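Speaker notes – "What Your Leftovers Already Know"
Plirnville Library, community room, Sunday, July 10, 2022
Slot is 40 minutes plus questions. Water on the lectern, clicker in left pocket.

OPENING (no slide yet)

Good afternoon, everybody! Hands up if you have cold rice in your fridge right now. Keep them up if you're a tiny bit afraid of it. Great, you're my people.

I've been cooking from leftovers on purpose for nine years, and I still get a thrill when I open the fridge on a weeknight and see three half-full boxes that haven't met each other yet. So today is about the second meal – how to cook the first one so the second is better, how to cool it, how to store it, and how to heat it up without turning it into rubber.

(Pause for latecomers. The side door sticks, so wait for it.)

Quick word on where this comes from. In May I ran a kitchen diary project with households in Flikham. We had 217 diaries come back, some of them with gravy on the pages, and I read every single one. People wrote down what they cooked, what they kept, and what they threw out. I'll quote from them all afternoon.

SLIDE 2 – THE FIRST MEAL

Main point: a leftover is made on day one. If the pasta is soft on Monday, you've got no room left for the second round. Pull it a minute early. Dress only the part you're going to eat. Keep the crunchy things in their own box.

One diary from Flikham just says, in capital letters, STOP SAUCING EVERYTHING. I want that on a mug.

Tell the roast chicken story here if the room is warm. Skip it if we started late.

SLIDE 3 – COOLING

Go slow on this one, it's the safety part. Get cooked food into the fridge within two hours. Shallow boxes, lids a little open until the steam is gone, then closed. A big pot of chili holds its heat for ages in the middle, so split it up. Rice goes in early and gets eaten soon.

Ask: who was taught to leave the pot on the stove overnight? (There will be laughing. Let them talk to each other for a bit, it's the best part of the session.)

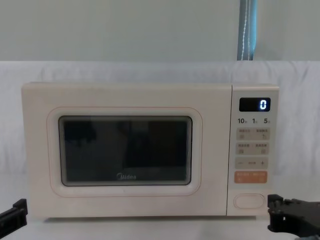

SLIDE 4 – REHEATING

Okay, I love this section. The microwave gets talked about like it's the enemy of good food, and I think it's a wonderful cooking tool that most of us use on one setting. Full power, two minutes, hope for the best. The edges boil and the middle is still fridge cold.

Try half power for twice as long. That's the whole trick for anything thick – lasagna, mashed potatoes, a slab of casserole. Spread the food in a ring with a gap in the center of the plate. Put a splash of water on rice and cover it loosely. Stop halfway and stir. Then let it stand a minute, and check that it's steaming all the way through before you sit down.

What I don't put in there: pizza, fries, anything with a crust. Those go in a dry skillet on medium with a lid, and a few drops of water off to the side for the cheese. Do the lid gesture. It always gets a nod.

Soup goes on the stove if you have the time. Bring it right up to a boil.

SLIDE 5 – THE FLAVOR PROBLEM

Cold storage flattens things. Salt seems to fade, herbs go dull, and lemon more or less disappears. So season again! A squeeze of something sour, a handful of something green, a spoon of something hot. I keep a jar of chopped pickled peppers next to the milk and it has rescued more lunches than I can name.

In the diaries, the households that wrote "boring" next to their leftovers almost never added anything to them. The happy ones added one thing. Often it was a fried egg.

SLIDE 6 – COSTS

Short slide, don't linger. The Rusu food pantry let me sit in on their cooking class, and we priced a bean stew stretched over three suppers: stew, then tacos, then soup with stale bread in it. Everybody in the class had a favorite night and it was hardly ever the first. Mine is the bread soup, and I'll fight for it.

If someone asks about the numbers behind the diaries, the write-up is 2000 words and it's on the table by the door. Please take one, I printed far too many.

SLIDE 7 – LABELS

Masking tape and a marker. Write what it is and the day you made it. "Red stuff" doesn't count (yes, that's from a diary, and yes, it turned out to be two different red stuffs).

Oldest box at the front, at eye level. Move the jam somewhere else, it can look after itself.

QUESTIONS

Likely ones:
Can I reheat twice? – Safer to take out one portion at a time.
Is foil okay in the microwave? – Check your manual, and I'd just leave it out.
How long does soup keep? – Three to four days in the fridge, longer in the freezer.

Viser Hall has asked for this talk again in the fall, so pass around the sign-up sheet for that before people stand up. Tasting table opens right after: rice cakes, bread soup, pickled peppers. Spoons are in the blue bag.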